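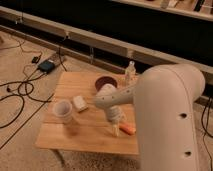 Wooden board on the carpet, ground floor.

Grandstead office suite, fire and trip walk-through
Checked by: Hala Berrada, April

Exit door, rear: OK. Opens, though I had to lean on it. "Recently adjusted," according to the Kuvance sheet. Adjusted how?

Extinguishers, 2 required: 2 found. One tag has no initials. I'm not passing a unit on a blank tag.

Emergency lights: FAIL. The log claims 100 percent working. The one by the stairs stayed dark when I pressed test. 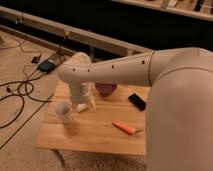 Stairs: handrail tight, treads fine. Ezzat's report says the loose nosing was replaced. Looks like the old one with new screws. Recheck.

Smoke alarm, room 43: sounded on test. Battery date unreadable.

Cords: one run under carpet by the copier. Same comment as last visit, same promise to move it.

Overall: not signed off. Send me the light repair invoice.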